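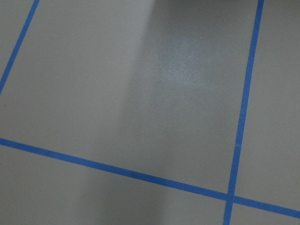 Rulus (social network)

Rulus is a small social network built around short text posts, and I've been keeping this entry up to date for the wiki for longer than I care to admit. It belongs to a company called Dulline, which also makes the Kumsa messaging app, and you can use one login for both (handy, though more on that further down!).

How it works

You sign up with an email address, pick a handle and start posting. Posts can be up to 387 characters long, a limit I've always found oddly generous until I'm in the middle of a rant. You can follow up to 700 accounts and there is no way to pay for more – I've asked. Posts show up in the order they were written, newest first, and the home page stops loading once you reach the point where you last left off.

Replies are closed after 60 days. People grumble about this on the help forum, but I rather like it, as it puts a stop to strangers turning up under something you wrote ages ago and wanting a row.

Circles

Circles are the private groups, and they're where most of the chatter goes on these days. Each one holds 163 members at most. Whoever starts a circle can hand it over to somebody else, but they can't have two owners at once, so larger clubs tend to run several side by side. Mine is for people who mend old radios and it's been full for ages.

The February login change

In February, Dulline moved everyone's Rulus and Kumsa accounts on to the single login. Contact lists were merged by default, which meant that people you only knew from Kumsa could suddenly find your Rulus handle. There was quite a fuss, as you'd imagine, and a switch was added to the privacy page under "Who can find me". It's off for new accounts and on for older ones, so do check yours if you joined before the change – I had to go and look for mine twice.

Lokdale

Lokdale is a free add-on, made by users and not by Dulline, that saves a copy of your own posts to your computer. It can't save circles or private messages. The current version works in most desktop browsers but not on phones.

See also

Kumsa
Dulline
Lokdale

Page last edited 4/25/18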